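Rechercher dans le forum

Toile sans cadre ou caisse américaine ?
par Capucine Gaillard, mercredi

Bonjour à tous ! Je fais tirer une aquarelle de ma tante sur toile, 40 x 100, pour le couloir - et j'hésite. Sans cadre, chez Larkex, je trouve ça léger et tellement plus gai...

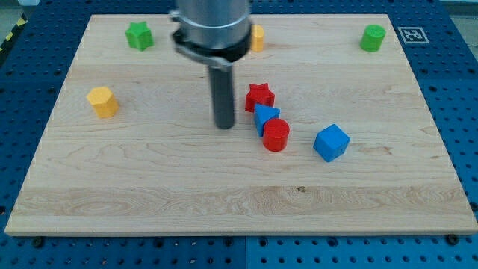 Josiane Pichon
Ah non, Capucine, moi je mettrais une caisse américaine ! Dans un couloir on frôle tout, et mes coins de toile ont blanchi en 2 ans.

Hervieu18
Pas d'accord, les miennes n'ont pas bougé. Prends le châssis épais, tu seras ravie.

2 commentaires · 18 partages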